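**Kinholm K2 hand-held gripper** – bench kit, ships from Macedo

Two-finger gripper you hold and squeeze. No arm needed. You do the chore by hand with the same fingers a robot would have, and you find out pretty quick wether a machine has any business trying it.

In stock again since July. Order code 404.

**What's in the box**

- gripper, black, right or left hand
- 2 spare finger pads
- hex key, short
- Kinholm quick card (the long manual is a download)

Racks, tubes and so on not included. Use your own – better test anyway.

**What people buy it for**

Mostly the question we get every day by email: can a robot do this job yet? Folding, loading a dishwasher, sorting small parts, moving tubes from one rack to another. Our answer is try it with the K2 first. If you can't do it with two stiff fingers and your own eyes and brain behind them, the robot won't either. Saves you a big purchase. 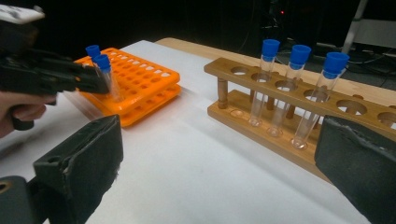
*Words: Beca Trevor, Kinholm product desk. Bench notes from Aurelia Kaufmann at Stavura.*

Tube moving is the one we'd call nearly there. Capped tubes, upright, racks that stay put. Orange plastic rack on one side, wooden one on the other, holes in a row. The cap gives the tube a clear top end and the hole tells you where the bottom goes. Clear plastic or glass is still hard on the camera side, so budget time for lighting. A white sheet under the work helps some.

Aurelia ran the tube job for Stavura and logged 3,632 moves before she sent her notes over. Short version of them:

- picking up is fine
- putting down is where the time goes – the tube tips a little in the pads and misses the hole
- a rack set at an angle slows down new people, then they get used to it
- light racks slide. Tape them

Household stuff is further off. Table clearing, OK if the dishes are apart. Laundry, no, not at a speed anyone would pay for. Drawers yes, if the handle sticks out. Anything in a bag, forget it for now. Shop floor is in between: bin to tray is good, cables are bad, screws depend on who's asking.

**Pads**

Pads wear. Fuzzy edges are normal and don't hurt grip on round things. Swap them when the face goes shiny or a tube starts to spin in the jaws. Semell pads fit too but run thicker, so you lose a bit of opening.

**Before you order**

Check the grip size with the paper template. Small hands get tired on long sessions, the light spring helps, ask for it in the order notes. No charge.

Not for hot items or food. Wipe with a damp cloth, dont soak.

Returns: unused pads yes, used pads no. Gripper either way if it's complete.

Lead time questions go to the Macedo desk, mornings are best.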